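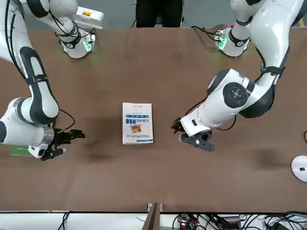
Standing Water, Moving Bodies: Talking With Kojo Boateng

Kojo Boateng is late, then he's early — I had the time wrong. We talk by phone, him in a parked car outside the Annan, the old ice rink where his new dance piece goes up in March. Heater running the whole call. You can hear it on the tape.

The piece is called Callness. Four dancers, one musician, no seats. The audience walks in through the skate rental door and stands where they like, as long as it's inside the boards.

"There's no ice," he says first thing. "Everyone asks. They pulled the ice out years ago, it's a concrete slab with pipes under it. I wanted the slab."

Why the slab? He goes quiet, then talks for ten minutes straight.

"When you fall on a sprung floor it gives you something back. Concrete gives you nothing. So the dancers had to learn to go down slow, really slow, like sitting into a bath. The whole piece came out of that. I had pages of ideas before and I threw out most of them in the first week."

Length is 48 minutes. It was longer. An early version ran past an hour and had a talking section in the middle, a text by Belmiro Torres that Boateng still likes and may use elsewhere. "It was good writing. It made people look at the mouth of whoever was speaking, and then you lost the feet."

The feet matter. The musician, Kęstutis Kivi, has contact mikes taped to the boards and to the slab itself, and plays back what he picks up a few seconds late. Scuffs, mostly. A heel. Somebody in the audience shifting there weight. Kivi and Boateng met on Brorkar, a short duet in a stairwell that I missed and have heard about ever since.

Was that the start of this one?

"Kind of. Brorkar was 14 minutes and people stood on the stairs above and looked down at us. I liked that they had to hold the rail. They were a bit uncomfortable. In a theater you forget you have legs."

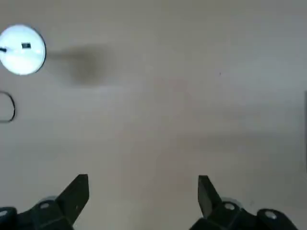 Theophilus Kyei remembers the stairwell differently. He danced it with Boateng and is back for Callness, and when I reached him later in the day he said the rail was the problem, that people leaned on it and got comfortable, and that the rink is better because there is nothing to lean on in the middle. He also said his knees prefer the rink, which I did not expect.

"He would say that," Boateng says when I call back. Laughing. "He had the bottom step."

Rehearsal has been stop and start. Masks on, doors open, coats until the last possible minute. For a while they worked in pairs only and learned each other's parts from phone video, which left a mark on the material: two of the dancers do the same long crossing mirror-reversed, since one of them learned it off a flipped clip. Boateng saw it the first day all four were in the room and kept it.

"I would never of made that. It's the best thing in there."

Capacity is 60 a night, if they're allowed that many. He has a plan for fewer and a plan for none, where the camera would be carried by Zakhar Stelmakh, a fifth body moving through the group. He's not keen. "Zakhar is great. But you'd be seeing where he stands. The point is where you stand."

Money comes up, it always does. The Annan is cheap by the week and freezing. Teltunero, the small company Boateng runs out of his kitchen, is covering the dancers' fees first and everything else after. No set. Costumes are work clothes, washed a lot. Lighting is whatever the rink has, meaning long tubes that take a while to warm up, and he's timed the opening to them. The dancers start when the first tube goes on and they don't wait for the rest.

And after? A version outdoors maybe, a parking lot. He doesn't want to tour it to theaters and has said no once already.

I ask what he'd tell someone who has never been to anything like this.

"Wear flat shoes. Move when you want to. If a dancer comes at you they know where they're going, so you can stay put or you can get out of the way, both are fine."

Then somebody knocks on the car window, it's the man with the rink keys, and he has to go.

Callness opens at the Annan in March. Dates to be confirmed, doors on the skate rental side.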